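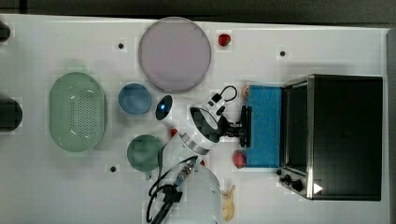
A robot arm with its gripper directed at a blue sponge beside a toaster oven, with bowls, a plate and a colander on the same table.

November 26, 2021
By Nilmini Sarkar

Print this page | E-mail this article
Shares: 225 | Comments: 3

The Thambiah Institute has published a code of practice for laboratories and workshops in which robot arms handle ordinary household objects on an open table. The code, which runs to 3 parts and an annex, takes effect at the institute's own sites at once and is offered without charge to any outside body that wishes to adopt it.

The text was prepared over two years by a working group drawn from the institute, the engineering firm Kimberg and the technical college at Cavlow. A draft was released for comment in July and drew 1191 separate remarks, of which 707 led to a change in the wording. The remainder were either repeated points or fell outside the scope of the document.

Piyumi Akanda, who chaired the working group, said that the existing rules on industrial robots had been written with fenced cells and fixed tasks in mind, and that they gave little help to staff who set out a table by hand many times a day.

"A person walks up, moves a bowl, puts a sponge somewhere else and steps back," she said. "That is the moment we wanted to deal with. Most of our sites had a rule for it, but the rules did not agree with one another, and some of them were not written down."

The first part of the code deals with access to the table. It requires that the arm be brought to a protective stop before anyone reaches into its working area, and that the person who reaches in should also be the person who releases the stop. Where two people share a station, one of them must be named as operator at the start of the session, and the name must be entered in the station log. A status light on the arm may be used as a guide but is not to be taken as proof that the arm is safe to approach.

The second part covers the layout of the station. The outer limit of the arm's reach must be known to all staff who use the table, and objects placed beyond it must be recorded as out of reach. Cables may lie on the table surface provided that they are secured at both ends and are checked at the start of each session for wear. Unused mounting holes may be left open, although sites are asked to consider covers where small items are in use.

Items with an electrical supply are given a section of their own. An oven, kettle or similar appliance that is used only as an object in a task must be disconnected, and its plug must be kept where the operator can see it. Appliances that are to be switched on during a task fall under a separate permit, the form for which is given in the annex. Glass doors must be examined after any contact with the gripper.
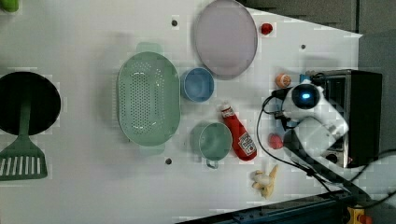
STANDARDS AND GUIDANCE

The third part, on the choice and recording of objects, attracted the greatest number of remarks during the comment period. It asks sites to keep a list of every object placed on a table, with its material and weight, and to note whether a food item is real or a toy. Toy fruit and vegetables are preferred for long sessions. Bottles must be closed before they are placed within reach, and their contents, if any, must be stated in the list.

Shafiq Pathirana of Kimberg, who drafted this part, said that the list had been resisted at first by some research staff, who feared that it would slow their work. A trial at the firm's Prurden site had persuaded the group to keep it, in a shorter form than was first proposed.

"We cut the form to a single page," he said. "If a pan and a spatula are on the table every day, you enter them once and confirm them each morning. You do not write them out again."

The code also sets limits on crowding. It does not give a maximum number of objects, but it requires that the operator be able to reach the stop control without leaning over the table. Objects that extend past the table edge must be moved inward before the arm is started.

The college at Cavlow will offer a half-day course on the code to its own technicians, and places will be opened to other bodies if there is demand. Mizanur Nanayakkara, head of laboratory services at the college, welcomed the publication but said that smaller workshops would need time. The working group has accordingly advised that outside bodies phase in the sections on record-keeping after those on access and electrical supply.

Not all of the points raised in the comment period have been settled. The group could not agree on whether a second person should be required in the room for all sessions or only for those in which a new task is tried for the first time. The published text takes the narrower view - the matter will be looked at again when the code is reviewed. Rules for arms mounted on moving bases were also left out and will be the subject of a separate paper.

Sites that adopt the code are asked to report any contact between an arm and a person, however slight, to the institute's safety office. Reports will be held without the names of those involved, and a summary will be sent to all adopting bodies each year.

Sumaiya Marikar, the institute's safety officer, will act as the point of contact for questions on the text. Printed copies may be requested from her office, and the annex forms may be copied and altered to suit local needs, provided that the section numbers are kept.

Print this page | E-mail this article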